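4 min read

Skustus dual-arm evaluation kit: progress report to the Nasilstead equipment fund
Jun 6, 2022

1. Position against plan

The grant covers a comparative review of the Skustus dual-arm kit for small laboratories, carried out at our Stonderberg site. Installation, calibration and the first task group are finished. The second task group has started and will run into July. Spending is within the agreed budget, and no change to the scope is requested.

2. Installation

The kit was delivered in 4 crates. Assembly took two people six hours, against the four stated in the supplier's guide. Most of the extra time went on the mounting bar. The guide gives the bolt lengths for an older version of the extrusion, and the correct set had to be ordered separately. The supplier has been told and has agreed to correct the guide.

Software set-up was straightforward. Both arms were found by the controller at the first attempt. The licence server dropped the connection on two occasions in the first week – a firmware update cleared the fault and it has not returned.

3. Calibration

Camera-to-arm calibration uses a printed checkerboard supplied with the kit. The routine takes 20 minutes when started from cold. We repeat it after any work on the bar or the side panels. The routine gives a pass or fail result but does not store the residual error, so we now export the figures by hand. A log function would be a useful addition, and we have asked for one.

4. Tasks

The first task group covered rigid objects: picking, placing and handing over from one arm to the other. Results were sent with the previous report and are not repeated.

The second group deals with soft materials, mainly cloth. It places more demand on the grippers, as the edge must be pinched close to the floor of the cell while the second arm is kept clear. Small rigid items are left in the workspace during these runs so that the planner has to work around them. The main difficulty so far is reach. With both grippers near the middle of the cell, the right forearm lies low across the floor and limits the approach angles open to the left arm. Moving the bases further apart is possible but would reduce the shared area.

Cable routing also needs attention. The purple cables are looped above the grippers, and loop height has to be checked before each session.

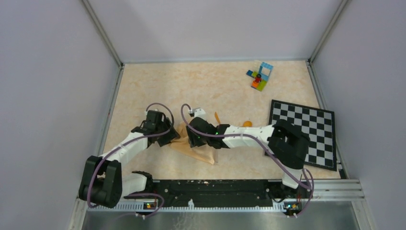
5. Comparison unit

The Rajan kit, which is the second product under review, is due in July. It will be set up in the same cell and given the same two task groups. The panels and rails will stay in place.

6. Next steps

– Complete the cloth tasks with the present base spacing.
– Repeat a short set with the bases moved, if the supplier confirms the warranty position.
– Remove the Skustus arms and install the Rajan unit.
– Submit the comparison tables with the next report.

The fund is asked to note the guide error under section 2. No decision is needed at this stage.

We use cookies to improve this site. Accept all | Manage settings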